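How does a robot know what to do next?

A page for readers aged 8 to 11

When you open an oven door, you don't think about it much. You look, you reach out, you hold the handle and you pull. A robot can do this job too, but it needs a set of instructions called software. Software is the part of a robot that you can't pick up. It lives inside a computer, and it tells the motors when to move and how far.

This page is about four kinds of robot software: the part that sees, the part that plans, the part that controls the motors, and the tools that people use to build the other three.

Seeing

A camera gives the computer a picture. To the computer, a picture is a very big grid of numbers. Each number says how bright one tiny dot is, or how red, or green, or blue. There is nothing in the numbers that says "oven" or "table".

The seeing part of the software is called perception (say it like this: per-SEP-shun). Its job is to find things in the grid of numbers. It might look for a long dark shape with straight edges and decide that this is probably a handle. It says "probably" because it can be wrong. A shiny patch of light on a table can look like an object. Glass is hard as well, as you can see what is behind it.

One way to make seeing easier is to use a marker. A marker is a small square with a black and white pattern printed on it. The software already knows the pattern and how big the square is. If the square looks small in the picture, it must be far away. If it looks squashed on one side, it must be tilted. On a gripper, which is a robot's version of a hand, a marker on each finger lets the computer work out how wide apart the fingers are.

Planning

Once the software has found the handle, it needs to decide how to get there. This is called planning. The straight line from the gripper to the handle may be the shortest way, but there could be a bottle standing in it.

Planning software tries out lots of paths before the robot moves at all. It does this in a pretend world inside the computer, where bumping into something doesn't matter. For one short reach, our planner tested 552 paths and threw away 456 of them. Some went through the table. Some needed the arm to bend in a way it can't bend. The planner then picked the smoothest path from the ones that were left.

Opening a door needs a special sort of path. A door on a hinge doesn't move in a straight line. Its edge travels in a curve, like part of a circle. If the gripper pulled the door straight back, it would drag the whole oven along the table. So the plan has to follow the curve.

Control

A plan is only a list of places to be. Control is the software that makes the motors follow the list.

Think about walking along a chalk line in the playground. You look down, see that you have gone a bit to the left, and step a bit to the right. Then you look again. Control software does the same thing, over and over: check, compare, correct. This is called a feedback loop. One trip round the loop on our arm takes less time than a blink.

If the correction is too small, the arm is slow and lazy. If it is too big, the arm goes past the right place, comes back too far the other way, and wobbles. Getting this right is called tuning. Blažena Zelenák tunes the arms in our group and she changes only one number at a time, so that she knows which change made the difference.

Learning from people

You can write rules for a robot by hand, but some jobs have too many rules. How hard should you squeeze a sponge? When should you let go of a door?

Another way is to show the computer what people do. A person holds a gripper with a camera on it and does the job with it. The camera records what the gripper could see, and the software works out how it moved. Do this many times and you have a big pile of examples. The computer looks for patterns that link what was seen to what was done next. This is called training.

The examples should not all be the same. If the oven is always in one spot, the software may learn the spot and not the oven.

Tools

People who write robot software need software of their own. Thu Tiêu wrote a program called Pomgate that plays recordings back slowly and shows the path of the gripper as a coloured line. Last December she and Bảo Huỳnh used it to check 3,000 recordings. They removed the ones where the camera had been covered.

Try it yourself

Ask a friend to close their eyes and be the robot. Put a plastic cup on a table. You are the software, and you may only say "left", "right", "forward", "back", "open", "close" and "stop". Can you get your robot to hold the cup? Swap places and try again with a book standing in the way.

Words to remember

Perception: finding things in what the camera sees.
Planning: choosing a path before moving.
Control: checking and correcting while moving.
Training: finding patterns in lots of examples. 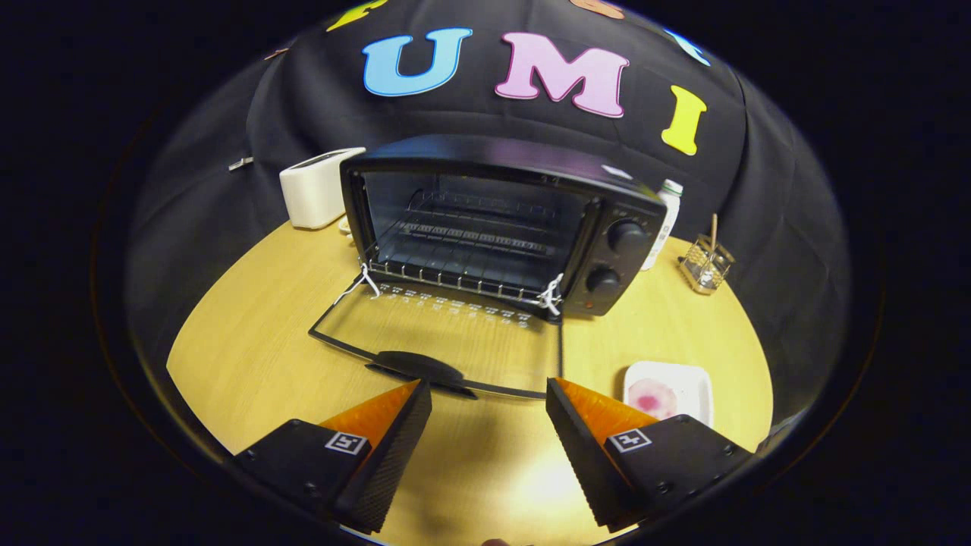 Gillavance Robot Software Group, Schools and Families Team

The oven door is open and its black handle is in the gap between the two gripper fingers. Each finger has an orange pad, and a square marker on its black block.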